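Re: [pino-sim] wrist cam pose off after gripper swap

Quick one before the 2 pm sync, sorry for the mess. Got the Gidari cell config loaded in sim with the new wrist mount offset. Two renders from the wrist view, microwave side and table side. Look at the bottom edge.
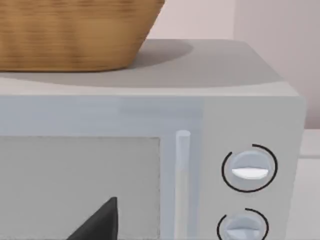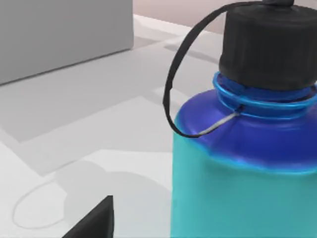
Wrist view, kitchen setup: finger over the microwave door window (first), finger tip by the water bottle (second).

> On the Murkwood branch the finger never shows up in the
> wrist view at all. Did somebody move the camera mount
> or is the near clip eating it? Also do we still need the
> old calibration file, it's 500 lines and I can't tell
> which block is live.

Finger shows in both now, left of center. So it was the near clip, mostly. Murkwood still had the value from the long fingers and teh short ones sat inside it. Mount offset was wrong too, but that only tilts the view.

What I changed:
near clip back to default in the camera block
mount offset re-entered from the Rutherford drawing, not from the old file
finger mesh reloaded – check yours, the cached one hangs around until you clear it

Old calibration file: keep it, don't load it. Live block starts at line 13. Everything after the second header is leftovers from the previous wrist and I will delete it when I have an hour.

Not fixed: knobs on the microwave. You can see the black arcs around them fine but the joint limits in the model are a separate thing and I haven't compared the two. Same for the bottle strap, no idea yet whether the collision shape follows the loop or is just a box around the whole bottle. If you are going to plan grasps near the cap please look first.

If you pull, pull config and meshes together. I did only config the first time and lost most of the morning to a finger pointing sideways. Asset index should say 1,353 entries after the pull, if it says less then the mesh fetch died quietly, run it again.

Can someone with a clean checkout try the table view and tell me if the finger comes out in the same spot? Mine has to many local edits to trust. Real cell stays on the old config untill then, please don't push to it – will write again when the offset is confirmed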